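Fernseher an die Wand oder auf dem Lowboard lassen?
November, von Dayana Barrera
Lesezeit: 2 Minuten

Wir sind in eine Altbauwohnung gezogen, und seitdem wird bei uns über genau ein Thema gestritten. Mein Freund will den Fernseher an die Wand schrauben, ich will ihn auf dem Lowboard lassen. Die Wand ist laut Vermieter »massiv«, laut meinem Klopftest eher eine Art Knäckebrot. Die Halterung von Kesham liegt schon im Flur und guckt mich vorwurfsvoll an.

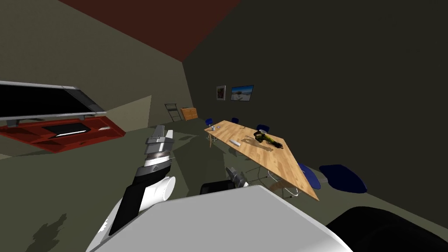 Mich stören vor allem die Kabel. Auf dem Möbel verschwinden sie halbwegs, an der Wand hängen sie dann wie Spaghetti herunter, und einen Schlitz stemmen dürfen wir laut Mietvertrag nicht. Außerdem sitzen wir ziemlich tief, das Sofa stammt von meiner Oma und hat seine besten Federn hinter sich. Lohnt sich das Bohren überhaupt?

Isauro Tovar
Lass ihn stehen. Ich habe vor zwei Jahren gebohrt, im Altbau, mit viel Zuversicht und einem geliehenen Bohrhammer. Hinter dem Putz kam Stroh, dahinter nichts, dahinter beinahe der Nachbar. Der Maler wollte 611 Euro, und das Loch sieht man bei Abendsonne immer noch.
Wenn es unbedingt die Wand sein muss: erst eine Probebohrung an einer Stelle, die später verdeckt ist, und vorher mit dem Leitungssucher drüber. Bei Lehm oder Hohlraum keine normalen Spreizdübel nehmen. Bildmitte ungefähr auf Augenhöhe im Sitzen, bei Omas Sofa landest du damit wahrscheinlich wieder genau auf Lowboardhöhe. Dann kannst du dir das Ganze auch sparen und das Geld vertrinken.

Kha Mai
Beamer kaufen

Maëlys Marchal
Zum Mietrecht: Dübellöcher in üblichem Umfang gelten meistens als normale Nutzung, Schlitze eher nicht. Schau trotzdem in den Vertrag und frag den Vermieter schriftlich, meiner erinnert sich an mündliche Zusagen grundsätzlich nur bis zum Auszug. Für die Kabel gibt es Kanäle zum Aufkleben, die man überstreichen kann. Auf Raufaser halten sie so mittel. Und die Halterung würde ich zurückschicken, solange die Frist läuft, bei mir liegt eine seit dem vorletzten Umzug im Keller.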